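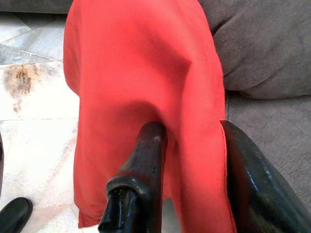 The red one, folds and hem

Hi all,

Dörte Harms wrote:
> Before you all rush out and buy slipcovers, try a plain piece of
> cloth over the seat for a couple of weeks. Ours is still on after
> 4 years. What I never solved is the color. Everything I own is
> beige and it looks like a waiting room. Has anyone gone bright?

Dörte, yes, me! I've been meaning to write since May, when you first brought up the great sofa question, and then we had the move to Udthorpe and everything went in boxes (some of it still is). I got a thin red cloth, smooth, a tiny bit shiny, and it cost me $20 at Pumphrey, the fabric place by the post office. They had a whole wall of the stuff. I wanted the mustard but my husband put his foot down.
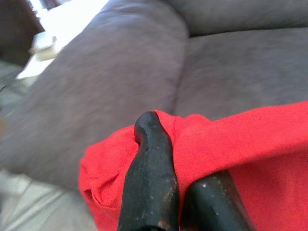
My real trouble is keeping the thing put. I've tried tucking it down the back and it creeps out again by supper time, every time! Our sofa is that soft gray with a bit of mauve in it, and the red sits on it better than I expected, even bunched up against the padded arm with the edge all rolled over. The arm is so fat and round that nothing wants to stay there. Rüdiger Rieger told me to stuff foam pipe insulation down the crease, so I have 2 lengths of it waiting in the garage.

Also, has anybody washed a strong red like this? I'm scared for the gray - that nap shows every mark as it is. I was going to do a cold soak in the tub with vinegar, but my sister swears vinegar does nothing for dye. If you've done it, tell me how many rinses before the water ran clear.

Dörte, if you want a piece to try against your beige, I have a good strip left over and can put it in the mail.

Kevon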